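Clarance (robot learning method)

Clarance is a method for training robot arms to handle household objects using simulated scenes in place of recorded ones. It was developed at the Grestdale laboratory by a group led by Cledwyn Bellis and was first described in the journal Kirier. The method is used mainly to study how well a control policy copes with changes in its surroundings that have no bearing on the task.

Each training scene is built around a fixed model of the arm and gripper. Everyday items such as potted plants and telephones are then set out on a table, and the wall, the lighting and the grain of the table top are varied from one scene to the next. The arm model keeps the square black-and-white markers fitted to the gripper, so that the same position estimates can be made in simulation and in the laboratory.
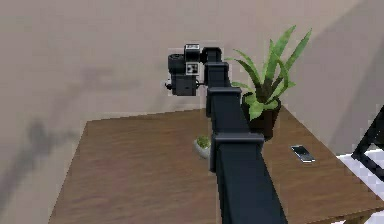

Kirier, vol. 35, p. 477

A rendered scene of this type shows the dark arm reaching across a wood-grain table, with a smartphone and two potted plants on the surface. Shadows are rendered along with the objects, as earlier work by the group had found that policies trained without them often misjudged the height of the gripper.

In the published study, a policy was trained on 591 scenes and compared with one trained on 453 scenes in which the background was left unchanged. The first policy performed better on tables it had not met before. Little difference was found between the two when the test table matched the training one.

The authors noted that soft and hanging objects, such as long leaves, were treated as rigid. A later version, named Jia, was proposed to deal with this limit.

See also: Domain randomisation; Robot simulation; Fiducial marker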